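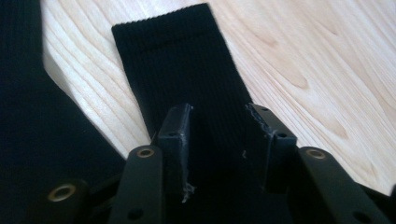 How long does a foam latex brow piece last? I get 6 wears out of mine if I clean the edges the same night, and after that they get too ragged to blend.

I'm on my second brow for the Grurora costume now. The first one tore at the left temple during the Kokkinos shoot, and Ayodele Okeke patched it with cotton and latex well enough to finish the day. The new one is a bit thicker at the bridge – easier to glue down, slower to paint.

Paint took me 9 evenings. I used alcohol colors for the veins and cream for everything else, then powdered twice. The horns are still plain gray. Kayode wants them darker and he's probably right, so I'll redo them in January before the next fitting.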